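Robot Manipulation Lab, Unit 2: Picking Small Objects
Notes by Tiago Cardoso

In this unit each pair of students works with both arms and a small set of desk objects. Before you start the program, move the arms to the home position and check that the cables can follow without pulling.

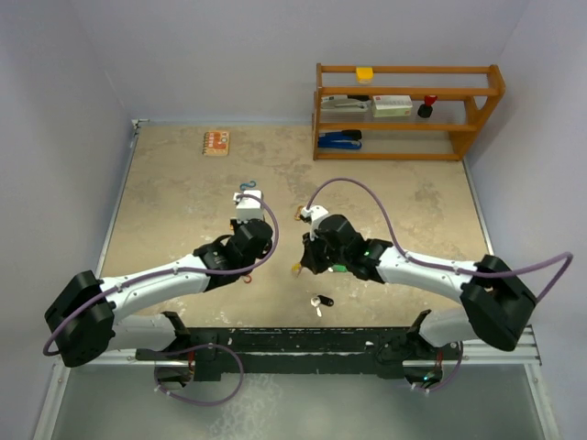
The task is graded on 20 attempts. Write every attempt in the log, also the bad ones – a missed grasp is a useful result if you note the height and the angle.

Approach slowly in the last part of the motion. Most errors in the Huto exercise came from closing too early.
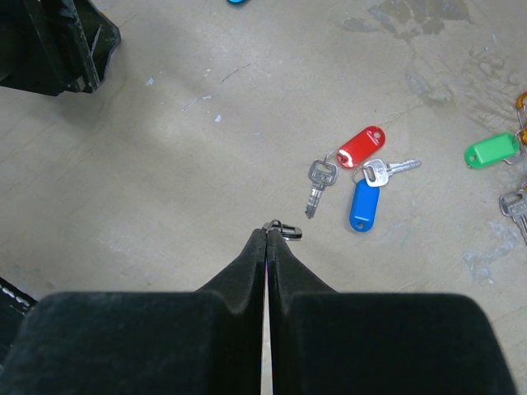 Grasp planning begins with the choice of contact point. A thin object gives very little surface, so the tips of the fingers must do the work. For keys on a split ring, with plastic tags like the red and the blue one, decide first which part you want to hold, and write it in your plan.

Logs are due 14th January.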